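Au bord de la Flesov, les disparus attendent encore un nom

Dans la vallée de la Flesov, les recherches s'arrêtent en octobre, quand le sol devient trop lourd pour les pelles. L'équipe de la mission Misico redescend alors à Issa avec ses caisses et ses carnets. Cette année, elle rapporte les restes de 3 personnes. La liste des disparus du district en compte plus de 900.

Anqi Kong dirige la mission depuis le début. Anthropologue de formation, elle partage son temps entre le terrain et les familles, qu'elle reçoit dans une ancienne école de Zuko. « Les gens ne viennent pas me parler de justice internationale. Ils veulent savoir si leur frère est dans la fosse du moulin ou dans celle de la carrière. »

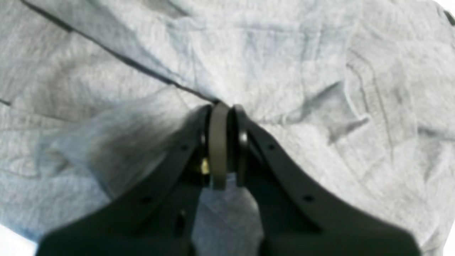 Les massacres ont duré un peu plus de 3 mois, ce que 90 dépositions recueillies dans les villages permettent d'établir. Les miliciens arrivaient avant l'aube, séparaient les hommes des autres et repartaient en camion. Le gouvernement parle toujours « d'affrontements ». Le mot figure dans les manuels scolaires, sur la plaque de la mairie et dans les courriers adressés aux veuves qui demandent une pension.

Les juristes qui suivent le dossier sont divisés. Pour les uns, le choix des victimes, presque toutes issues de la même minorité, suffit à ouvrir une enquête pour génocide. Les autres préfèrent plaider le crime contre l'humanité, plus facile à prouver faute d'ordres écrits. Les archives militaires de la région restent fermées, et trois demandes d'accès ont été rejetées sans motif. 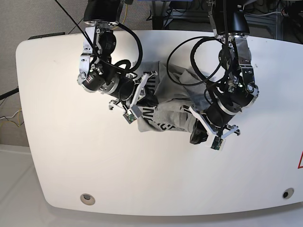 À Zuko, le débat paraît lointain. Une centaine de familles ont donné un échantillon d'ADN, d'autres refusent encore. Certaines craignent que leur nom circule, d'autres n'ont plus de parent assez proche pour une comparaison utile. Anqi Kong retourne les voir chaque hiver, parfois pour un simple café.

Le financement de la mission est assuré jusqu'au printemps. Au-delà, rien n'est signé. Deux sites repérés en amont de la rivière n'ont pas encore été ouverts — le propriétaire du second terrain vient de le mettre en vente.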